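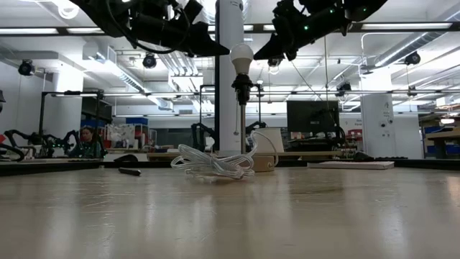
A bare-bulb table lamp is a small lamp consisting of a base, a pole, a socket, a light bulb and a cord, with no shade. It is among the simplest electric lamps in household use, and is sold either as a finished product by people who like the look or as an unfinished one by people who have run out of shades. The two are hard to tell apart except by price.

Parts

The base is usually round and heavier than it looks. Its only job is to keep the lamp upright when somebody pulls the cord, a job at which it has a mixed record. Wood, stone, cast metal and weighted plastic are all common. Felt or cork is often glued underneath and can be found some years later stuck to the table.

The pole, also called the stem, joins the base to the socket. On most models it is a hollow tube with the cord running up the inside and leaving through a hole in or near the base. Cheaper lamps skip this and let the cord hang from the socket, an arrangement described in catalogs as "industrial."

The socket holds the bulb and makes the electrical contact. In North America the standard screw size for table lamps is E26. The nearly identical E27 is used in much of Europe, and has given generations of travelers the satisfaction of a bulb that fits and does not light, owing to the difference in voltage.

The bulb does the work of the shade in this design and is almost always frosted. Clear bulbs are sometimes fitted for decoration, generally by people who do not have to sit across from them.

The cord

The cord gets little attention in the literature and most of it in daily life. Makers supply enough to reach an outlet in a large room, and owners place the lamp in a small one. The surplus is left in loops behind or in front of the base, where it collects dust and keyboards get pushed up against it. White cord is the most popular color, on the theory that it disappears against a wall, though few people keep a lamp on the wall.

Remedies include the cord winder, the twist tie and a larger piece of furniture. A tightly wound cord should be let out before use if the maker's instructions say so.

Commercial history

The Reltemeck company offered a bare-bulb lamp in 32 finishes, all of them applied to the pole. Its rival Prultwood replied with a wooden base and a leaflet on how to oil it. The Prondia, sold by Nguyen-Tran, came as a kit in 3 pieces with a cord long enough to draw complaints, and a limited run of 2,000 sold out at $99 each. A matching shade was introduced the following year and did poorly.

Care

The lamp should be unplugged and the bulb allowed to cool before it is changed. Frosted glass is wiped with a dry cloth. The wattage limit is printed inside the socket, where it can be read only after the bulb has been removed.

See also: Desk lamp; Extension cord; Lampshade

Contact us | Copyright 2021 | Back to top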